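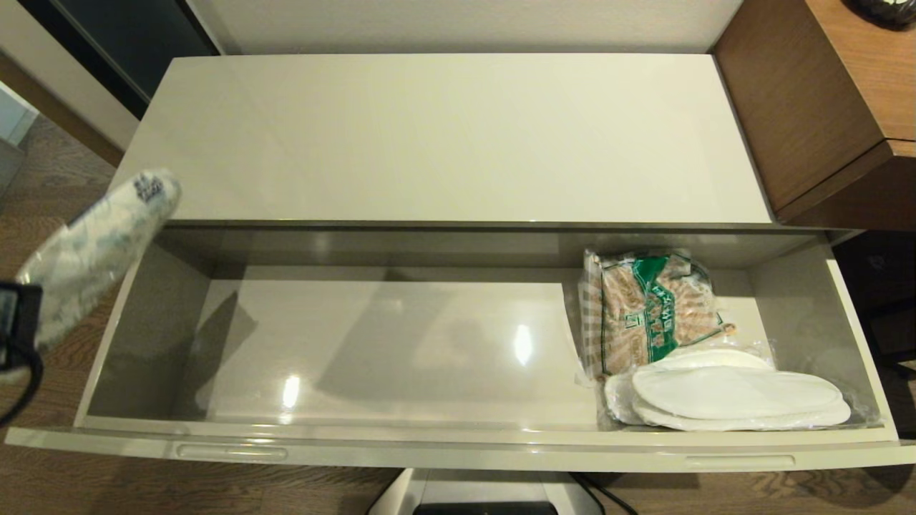
关于我们

Lurngate是一家做机器人软件的小公司。我们不造机械臂,不造底盘,也不造会跳舞的那种。客户把硬件运来,我们负责让它知道抽屉在哪儿、把手在哪儿,以及什么时候该松手。最后这一项占了我们大半的工时。

公司成立时只有两个人,Linnea Dahlgren和Roald Midtbø,两人原先都写导航程序,自认为抓东西应该比走路简单。这个判断至今写在办公室的白板上,谁也不许擦。

我们做什么

感知。模块叫Grullis,管的是看。浅色亮面的柜子是它的老对头:灯光往漆面上一照,深度图里就多出一个洞,程序会很有礼貌地绕着这个洞走。塑料包装也差不多,一包拖鞋在人眼里是一包拖鞋,在点云里是一团有主见的雾。Grullis的测试集里目前有3,085段开抽屉、放东西、关抽屉的记录,其中抽屉内壁反光的那一类由专人维护,此人已申请调岗两次。

规划。模块叫Carum。它要回答的问题听起来很小:手里这件东西,从哪个方向进抽屉,才不会撞到前面板,也不会压到里面已经放好的。早期版本偏爱一条极其优雅的弧线,途中经过柜体内部。现在的版本难看一些,但走的都是空气。

控制。手指碰到把手槽的那一下,位置控制要让位给力控制。切换早了,手指停在槽外发呆;切换晚了,柜子跟着抽屉一起过来。这部分代码只有1,869行,改动记录比代码长得多。

工具。我们内部用的回放工具叫Tian,可以把头部和腕部的画面、关节力矩、规划器当时的想法排在同一条时间轴上。原本只打算自己用,后来客户看见了,现在它的用户比另外三个模块加起来还多。我们对此心情复杂,但照常收费。

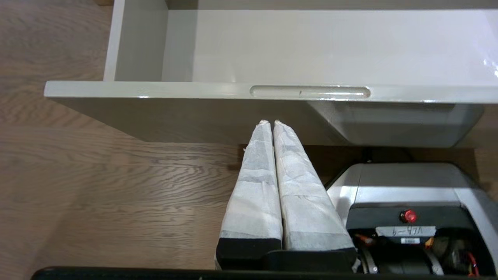
Liv Viklund

Liv负责控制组,也是上面那1,869行的主要作者。她的办事原则贴在工位上:先看日志,再怪硬件。新同事一般在第一周违反这条,第二周开始遵守。腕部画面的调试也归她管,指尖离把手槽只差一点点的时候,头部视角往往看不清,她的组基本靠腕部这一路吃饭。

其他人

Timothée Huet管感知,坚持认为白色家具是一种行业阴谋。Linnea Lundgren管规划和客户现场。公司有两位Linnea,邮件请写全姓,去年10月有一份报价因此在错误的收件箱里住了两周。

怎么合作

我们接两类活。一类是把整套软件装到您的机器上,通常先从一个柜子、一个抽屉开始,跑通了再谈整间屋子。另一类是只用其中一个模块,接口文档随合同一起给,写得比这页认真。

每次交付前,同一个动作要连续跑102遍,中间不许碰参数。第103遍归客户,您可以随便挪柜子。

不接的活:一周之内要上台演示的,以及需求里出现“像人一样”但没有写像哪个人的。

招聘

控制和工具方向长期招人。简历不必做得漂亮,请附一段您修过的、最不愿意再提起的bug,写清楚怎么找到的。回信由Roald处理,他回得慢,但每封都看。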